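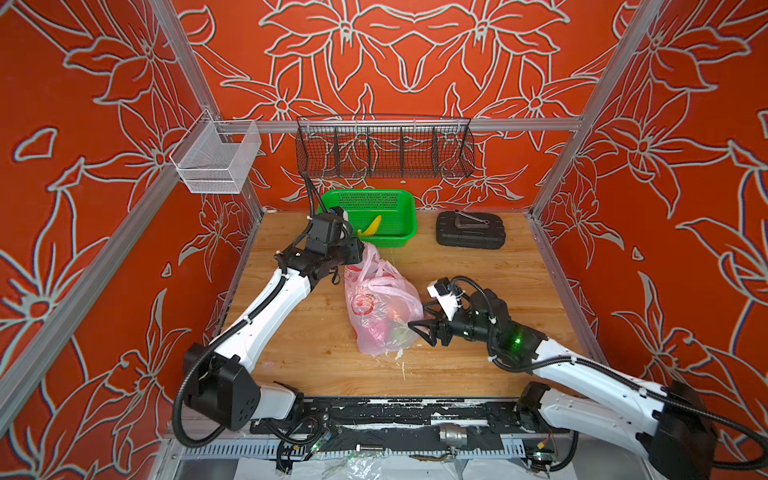

Baskets, Bags and the Small Counter

The kitchenette on the Pryor side has the smallest counter in the building, and it is also the one where most people set down their shopping. From the first week of July it will be kept the same way as the larger kitchen at Ronau. The notes below cover what goes where.

The green basket is for fruit. It stays at the back left of the board and should hold only what will be eaten that day or the next. Bananas go in on their own, on top of nothing and under nothing. The mesh sides let air through, so there is no need to line the basket with paper towels. Several people have been doing this and the towels end up in the sink.

Shopping bags can be put down in the middle of the board while you unpack. Please unpack them. A thin plastic bag with its handles bunched together tells the next person very little about what is in it or how long it can wait. Take out the heavy things first, then the produce, and fold the bag flat when you are done. Flat bags go in the drawer under the sink.

The long black wire basket on the back rail is divided into compartments and is free for use. We suggest tea bags, sugar packets and other light items. Jars and cans should not go in it. The small wire basket on the left wall is for clips, rubber bands and twist ties.

The black hard-shell case with the ribbed lid stays against the back wall. It should not be used as a shelf for food.

The wooden board has some scuffs and a few pale stains near the front. It will be sanded and oiled in July, and the counter will be closed for one day while the oil dries. A notice will go up at both doors. Until then, wipe the board with a damp cloth and dry it. Do not use the scouring pads.

We have had questions about the orange wall panels with the lily-like flowers. They are staying. The same pattern was ordered for the Busirham break room, and 9 panels are left over in storage for repairs.

Extra mesh baskets are available from the Prunon supply room, Room 66. Requests can be left at extension 358. Problems with the sink or the drawer go to extension 395, as before.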